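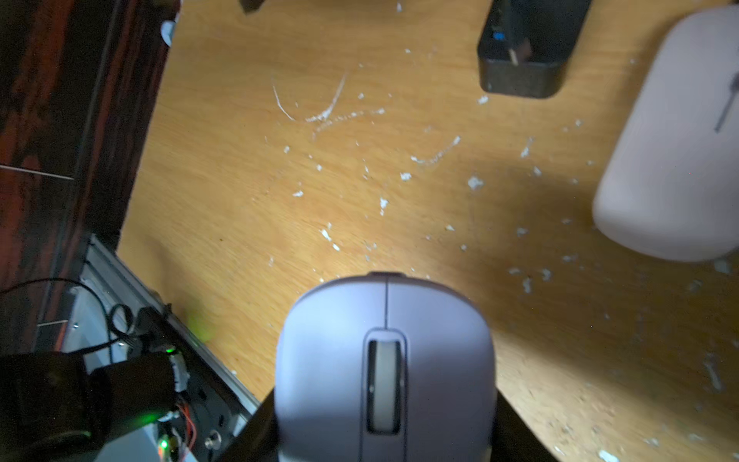 Brultau, January

The left arm stopped dead at run 357. Jaws shut, no error. "I hit the stop, cut power, then went near it," says Neville Horrocks, who runs the mouse and charger sorting cell at Callel.
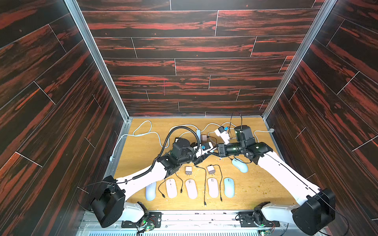
Fault code 2402 came up later, in the log. A lost grip signal. "Should of shown at once. It didnt."
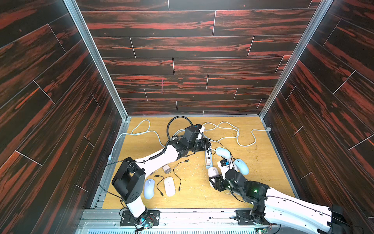

His worry is hands. 20 seconds with no warning, someone reaches in.

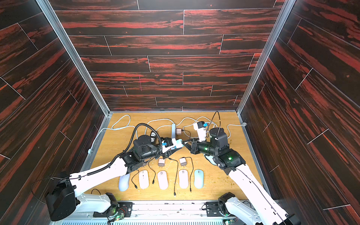 New cable ordered, not fitted. Slow speed until then.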